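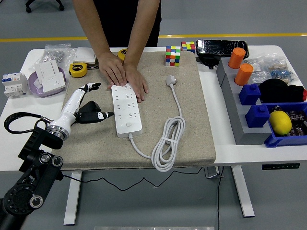
Both hands on the power strip, white cable in a coil.

1/ I want to write about the Plasia festival of amateur choirs, because the new rules made many singers angry this spring. I sang there two times, so I am not neutral.

2/ Before, each choir could choose all its songs. Now one song is obligatory for everybody — a slow piece by the Simton songbook people, in four voices, without piano. Small choirs with few tenors suffer the most.

3/ The organizers received 268 applications. In the year before it was more, but they did not publish how many. I find this a little strange.

4/ The final was in the Babaei hall, which has 1,072 seats. The sound there is very dry. You sing a beautiful last chord and it is gone at once, like somebody closed a door.
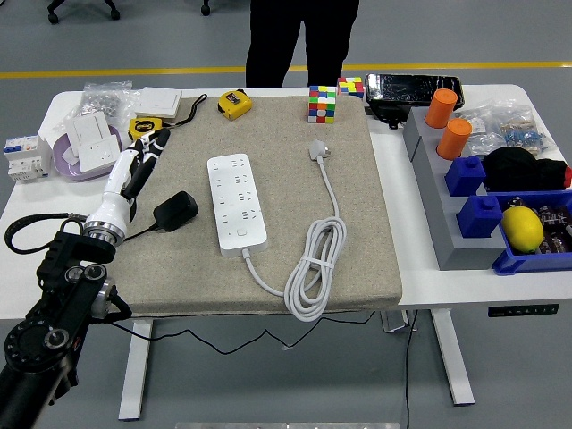

Is the obligatory song sung first or last?
Each choir decides this alone, but must write it on the form before January.

5/ The first prize is 4,000, the second is 3,000. For a choir of forty people with a bus and a hotel, this does not cover the trip. People come for the listening, I think. I did.

6/ My favorite was the women's choir from Fekance. They took the slow song much faster than all others, and the jury gave them no prize. In the corridor there was a loud discussion — I was also part of it, and my voice was tired the next morning.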